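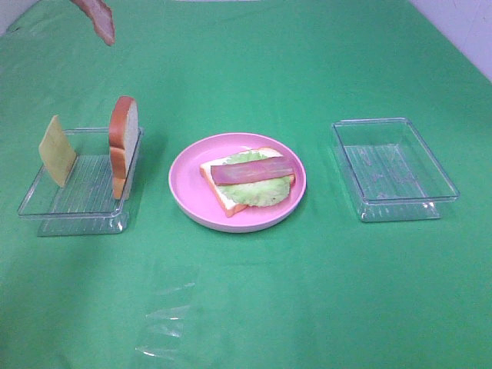

Naltholm Opens Second Sandwich Line at Gastormont Plant

GASTORMONT — Naltholm, a supplier of packed sandwiches to hospitals, rail stations and office canteens, has started production on a second assembly line at its Gastormont plant. The line entered regular service in October after a trial period in which it ran one shift per day.

The new line raises the plant's floor area from 1,368 to 1,655 square meters. It is housed in an extension on the north side of the building and has its own chilled intake, slicing room and packing hall. Both halls are held at the same temperature and draw on one cooling plant, which was replaced as part of the work.

The first product made on the line is a ham and cheese sandwich on sliced white bread. Two further recipes, egg salad and roast turkey, will move over from the older line once label approval is complete. The older line will then be used mainly for meat-free products, so that full cleaning between recipes is needed less often.

"The old layout had raw bread and finished packs crossing in the same corridor," said Brisa Rosales, plant manager at Gastormont. "With the extension, bread comes in at one end and packs leave at the other. Cleaning time between recipes was our main limit on output, and that is the figure we expect to improve first."

Slicing equipment was supplied by Buschmann. Ham and cheese are sliced on site on the day of use and kept in covered bins until assembly. Slice weight is checked at the start of each batch and again after every blade change. Packs that fall outside the weight limit are removed before sealing and recorded by batch number.

Bread is delivered each morning at 4:30 a.m. by the Zindthorpe bakery, under a supply agreement that was renewed in the spring. The agreement covers white and whole wheat loaves. Rye bread will continue to come from the plant's present supplier.

The extension has created 25 permanent jobs, most of them in packing and quality control. The Gastormont plant now employs around 200 people. New staff complete a food safety course before working on the line.

"We hired for the evening shift first," said Karla Tlapale, head of personnel. "Day shift openings will be posted later, when the turkey recipe has moved."

Delivery days and order deadlines for existing customers do not change. Item numbers also stay the same. Packs from the new line carry the letter G before the batch number — older packs carry no letter.

Press contact: Jacqueline Ferrand, Naltholm, Gastormont office
Customer orders: Zyanya Huerta, sales desk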